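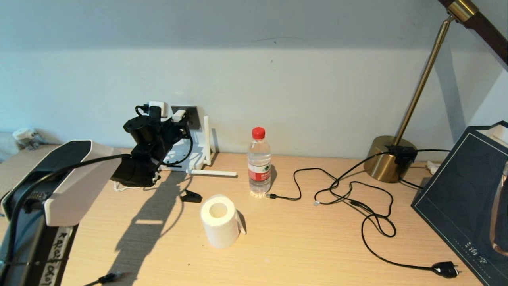 Unit 4: When a Business Closes Its Doors

Handout, Apr 11, 2024

Bring this to class. I print 95 copies and somehow end the term with most of them back.

The case. Dudás, a family department store, is shutting down. Skevell wants the building. Teltine wants the delivery trucks and the customer list. Urent, the landlord of the warehouse out back, wants to be paid, a wish it has expressed in writing since July.

Asset sale. The buyer picks the parts it likes and leaves the rest on the plate. Debts usually stay with the seller, although courts have been known to ruin a buyer's afternoon on this point.

Stock sale. The buyer gets the whole company — trucks, lawsuits, the carpet on 2.

Who gets paid first. Secured lenders, then the costs of winding up, then certain wages and taxes, then everybody else. Shareholders come last and may bring a sandwich.

The 486 employees. Read the section on layoff notice before you tell me they "move over" to the buyer. Skevell is buying a building. Buildings do not have a payroll.

For next time: write one page on whether Teltine should pay extra for the customer list. Many of those customers stopped shopping there, see above. Double spaced, and I do check the margins.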